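Part-Time Letterpress Assistant Wanted, Harkine Print Room
Two days a week to start, with room to grow

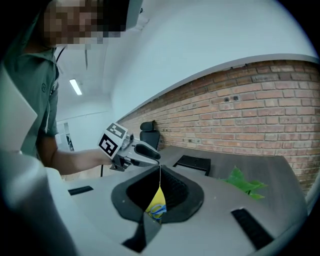

OAKLEY, Monday, March 23, 2020

We are a small print shop on the ground floor of the old Redton building, and we would dearly like to find someone to come and learn the trade with us. Cayetano Quintana opened the shop 9 years ago with one hand-fed press and a great deal of borrowed type, and we now print wedding invitations, seed labels, poetry chapbooks and the odd very long menu for people all over the county.

You don't need to have printed anything before. What we'd love is somebody patient, who likes working with their hands and doesn't mind putting a drawer of type back in order on a slow afternoon (there are always more drawers!). You'll start by cutting and counting paper, wrapping orders and cleaning rollers, and Jozef Verbeke, our senior printer, will have you setting your own lines before long. Some lifting is involved, as our paper cartons weigh up to 50 pounds.

Our biggest job this spring is the Kullus Almanac, a run of 400 copies, all folded and sewn by hand, so an eye for straight edges would be very welcome. So would a good spelling head. We once sent out a whole batch of cards for a "brithday" and we still hear about it.

Hours are flexible and we're happy to work around school or family. We plan to talk with people by phone first and hope to have someone begin in April, or later if that suits you better.

To apply, write us a letter, by mail or email, telling us a little about yourself and something you've made that you were pleased with. A cake counts, and so does a bookshelf. Please address it to Cayetano at the Print Room and include a phone number and the best time of day to call.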